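Bullenent July cover — thoughts?

Joana Aguiar
Posted 7/30/25
The new Bullenent went up on their site this morning and I wanted to see what people here make of it. Third cover in a row with a cropped head on a gray backdrop. The model is Zino again, in a Politis coat with the collar up so you get eyes and part of a nose. The masthead is in that thin pink type they switched to in the spring, and I can barely read it at thumbnail size.

I have bought this magazine since I was in school. The old covers had a location, a story, some kind of mood. This one could be a coat ad. It may look better on paper, but I doubt I'll pay for it to find out.
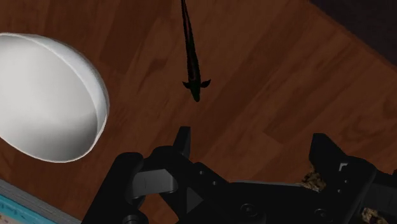
Thanasis Spanos: I like it more than you do. The coat is the story. Politis hasn't lent to a magazine in two seasons, and the cut of that collar is what everyone will be copying by fall. A beach or a staircase behind it would only get in the way. Agree on the pink type.

Jiahui Dong
Has anyone seen the inside yet? The cover shoot is supposed to run 9 pages, and the preview only shows two of them. One is outdoors with a full-length look, and it's a much better picture than the one they picked. I don't understand why it isn't the cover.

Joana Aguiar
Jiahui, I saw that one too. The green dress with the wind in it. Same photographer, same model, so they clearly had the option. That bothers me more than if the whole shoot had been dull.

Orestis Lambrakis
Newsstand covers get tested. Close-up faces sell, wind and dresses don't. You can dislike it but there's a reason every title on the rack looks like this.

Thanasis Spanos
Is there? Vulia put a full-length shot on its last cover, with a dog in it, and my shop ran out.

Orestis Lambrakis
One shop. They also gave away a tote bag with that issue.

Glykeria Raptis
I got my subscriber copy yesterday so I can answer a few things. The subscriber cover is different. It's the same portrait with no cover lines at all, just the masthead and the date, and the pink is darker in print. On matte stock the gray has some texture to it and the coat looks very good. I'd still call it a safe choice, but it isn't the disaster it looks like on a phone.

The shoot inside is the best thing in the issue. The green dress gets a double page. After that there's a long feature on hats that I skipped, and the beauty section has been cut again.

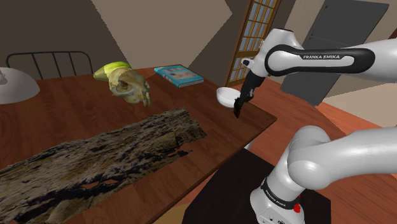 The other thing I noticed is the credits. There's a new fashion director listed and the old one has moved down to contributing editor. If she only came in for this issue, then most of it was probably planned before she arrived, and I'd wait for the fall issues before judging her on it.

Jiahui Dong
Thanks, that helps. Is the no-text version sold anywhere, or is it subscribers only?

Glykeria Raptis
Subscribers, plus a limited run of 800 through their online store. It was still up when I looked.

Joana Aguiar
Fine, I'll order that one. I'm keeping my opinion on the newsstand version, though. If you need to take all the text off a cover before it looks right, the text is the problem and somebody should fix it.

Orestis Lambrakis
Now that I agree with. Eight cover lines is too many on any cover, and two of them are about the same pair of sandals.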